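May 18, 2022

**To:** Aicha Benmoussa, grants office, Ait Ali
**From:** Anas Ezzat
**Re:** Dasatura household tidying project, second progress report, equipment planning

You asked for a firm purchase list by the end of this period. I don't have one, and I'd like to explain why before the July budget line is fixed.

## Where the money stands

We have spent 51 percent of the equipment allocation, nearly all of it on workstations and simulation licenses. No arms have been bought. Bralier has quoted us for a two-arm station, and the quote holds for 95 days. Their sales sheet promises close-range sensing good enough for any household surface. I have asked twice what "any" covers.
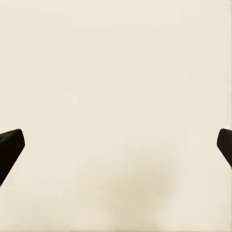 Sensing is the line I trust least in the quote. Bralier prices one camera package for the whole station, and the sheet doesn't say how it copes with plain surfaces. Our simulated close-up has the two black fingers open over bare cream, with a soft shadow as almost the only thing to judge distance by. I want a demonstration on a surface like that before we pay for the package, and I've told them so in writing.

## Arms and grippers

Vorkivo offers a cheaper pair with a shorter reach. On paper the saving is 10 percent, but their price leaves out mounting and spare fingers. Once those are added I expect the gap to shrink, and I've held off recommending either supplier until both have priced the same items. 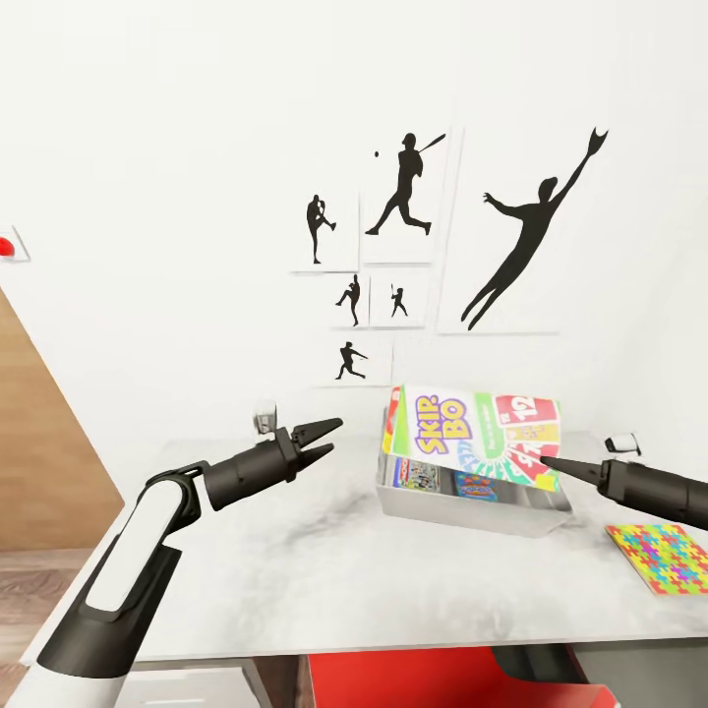 The cheaper fingers may also be the wrong shape for the work. Both firms quote grip force on small blocks, and our list is mostly household goods of awkward sizes. The Skip-Bo box standing in its white bin, with smaller game boxes partly hidden beneath it, is closer to what we need priced. A rated force doesn't tell me whether a finger can get between a box and the side of a bin. I have asked for sample fingers from each firm and budgeted for five.

Reach low down is the other open question. Neither quote states a working height range, and a fixed stand may leave the floor out altogether. A lifting column would cover it, at a price I consider hard to defend on present evidence.

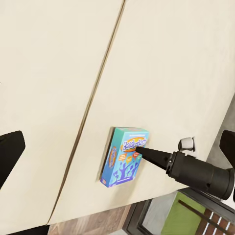

## What I would hold back

- The lifting column, until we have reach figures from both suppliers.
- The extended service plan. It starts on delivery, and we'd be paying for it during setup.
- The second station. One is enough to find out whether the first was a mistake.

Simulation has been useful for layout and clearances. I would be careful about reading more into it than that. Fabric is a case in point: a rendered mattress can be adjusted until it behaves, and a real one can't.
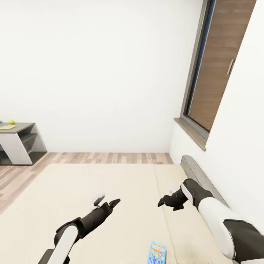 *Bedroom layout, simulated: both arms over the mattress, grippers empty, blue item between them.*

## Requests

Please move the arm purchase to the July review and release only the sample fingers now. Bralier will probably call you directly about their deadline — I'd ask that you refer them to me.

Anas Ezzat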